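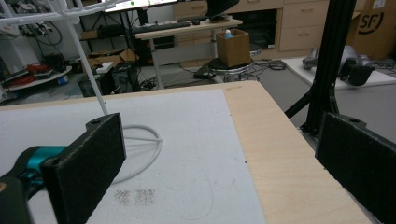 How I Refresh an Oiled Wooden Tabletop (Without Losing a Whole Weekend)

I put this off for two years. My friend Uliana Lysenko kept telling me it was an easy job and I kept telling her I was busy, and then one January morning I set a glass down, picked it up, and there was a nice gray ring staring at me. Fine! Sandpaper it is.

If your table is solid wood with an oil finish, you can do this yourself in a day plus some waiting. If it's varnished or lacquered, stop reading, because you'd need to strip it first and that's a different (and much smellier) job. Not sure which you have? Put a few drops of water in a corner nobody looks at. On a tired oil finish the wood darkens a bit after a few minutes. On varnish the water just sits there.

What I use

Sandpaper in 120, 180 and 240 grit
A sanding block (cork is nicest to hold)
Hardwax oil, clear or slightly whitened
Lint-free cotton rags, more than you think
A vacuum with a brush head
Gloves, and a dust mask

My oil is from a small shop in Farnormont and the can just says Tustiten Clear on it. Any decent hardwax oil meant for tabletops will do. I paid for the big can and I'm still using it, so maybe buy the little one.

Step 1: Clean it properly

Warm water, a squirt of dish soap, a cloth you've wrung out hard. Go over the whole top, then again with plain water. Any grease you leave behind gets pushed into the wood by the sandpaper, and then the oil goes on patchy. Ask me how I know. Let it dry overnight.

Step 2: Sand, with the grain

Start with 120 only where there are rings or scratches, and feather it out so you don't dig a dip. Then do the entire top with 180 and finish with 240. Long straight strokes, always following the grain. I put a podcast on and try not to rush the edges, which is where I always get lazy.

One thing about pale woods – they show cross-grain scratches a lot more once the oil is on. Shine a flashlight low across the surface before you move on. You'll spot every sloppy stroke.

Step 3: Get the dust off

Vacuum, wipe with a barely damp rag, wait 20 minutes, vacuum again. Close the windows if it's breezy.

Step 4: Oil, thin thin thin

Pour a small puddle, spread it with a rag, and keep spreading until it looks like you've hardly used any. Wait 15 minutes, then buff off whatever is still sitting on top. Too much oil stays tacky for days (my first try collected cat hair until Thursday).

Please lay the oily rags out flat outside to dry, or soak them in water. Bunched up in the trash they can heat up and catch fire. I used to think that was a myth and it very much is not.

Step 5: Second coat

Check your can for the drying time. Mine wants 6 hours, so I do one coat at breakfast and the next after lunch. Same again: thin, wait, buff.

Step 6: Be nice to it for a week

You can use the table gently the next day, but no hot pans and no wet glasses until the oil has cured. After that I keep something soft on top for messy projects and just wipe up spills as they happen.
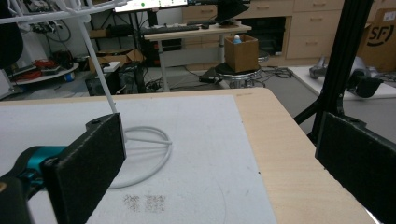
Pale wood with a white mat over most of the top.

How often? I do a light coat once a year, no sanding unless there's a mark. It takes me less time than cleaning the oven and I enjoy it a whole lot more. Next up is the bench, which has a burn mark I've been hiding under a cushion.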